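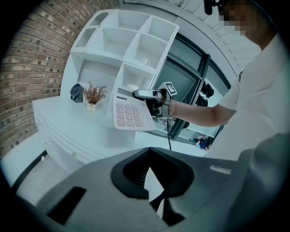 September 2021
By Cletus Mahmoud

The question I had going into the summer was whether it matters how people hold things when they record demonstrations for a robot. Most of what I had read treats the grasp as fixed once the fingers close. You pick the object up, you carry it, you put it down, and the policy learns from the wrist camera and the gripper pose. I wanted to know what happens if the demonstrator is told to tilt the object partway through.

We split the recordings into two sets. In the first, people carried flat objects level from start to finish. In the second, they tipped each one in the air before setting it down. Same objects, same rooms, same handheld grippers. After throwing out the takes where tracking was lost we had 169 in each set, from nine people.

Then we trained one policy per set and ran both on the arm at Mondthorpe. The test was to pick up a flat object and stand it in a slot it had not seen before. The level policy managed it in 6 trials out of 40. The tilt policy managed 23. Both were fine at picking things up, so the gap is all in the second half of the task.

I don't want to make too much of this. Forty trials is a small number and the slot was always at the same height. Gökçe pointed out that the tilt takes also run longer, so that policy simply saw more frames. She is right, and I should have trimmed them to match. That run is next.

Tracking was the other headache. When an object is wide, it can block a lot of the camera's view, and the pose estimate drifts. Slower motion helped. So did starting each take with the gripper still for a couple of seconds. We lost most of the January pilot to this before we worked it out.

Rallberg has asked for the recordings and I'll pass them on once the file names are sorted. I still have to write up the settings, which are spread over two notebooks and a text file on my laptop.

We use cookies to remember your preferences. By continuing to read this site you accept our cookie policy.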